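Feneck Demonstration Set: Frequently Asked Questions

What does the set contain?
It holds 1051 demonstrations of pick-and-place tasks, all recorded in simulation. Each one stores joint positions, gripper width, camera views and a one-line task instruction.

How are the demonstrations produced?
An operator drives the simulated arm with a handheld controller. The Kadlec recorder logs the commands and the arm state on the same clock. No scripted motions are included.

Can I train on a smaller portion?
Yes. The starter split has 245 demonstrations and uses the same file layout as the full set.

Are failed attempts kept?
They are stored in a separate folder and marked with a failure code. The default loader skips them. Set the include_failed option to read them.

How long can a demonstration run?
The limit is 300 steps. Recordings that reach the limit are closed and sent to review.

Who decides whether an attempt counts as a success?
A check in the simulator tests the final object position. 2 reviewers then replay the recording. If they disagree, it is left out of the release.

Why are there objects on the counter that the task does not use?
A policy trained on bare surfaces tends to fail when something new is in view. 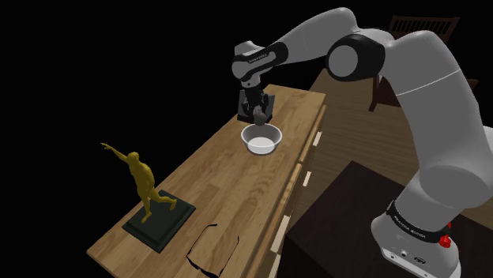

Extra objects are drawn from the Pillell asset library and placed before recording starts. They are not named in the instruction. Contact with one is logged but does not end the attempt.

Does the set work with other arms?
Only the Franka arm is supported. Gripper poses are stored in the base frame, so conversion is possible, but we do not test it.

How do I report a bad recording?
Send the recording number and the step to the Caner issue tracker. Corrections go into the next release.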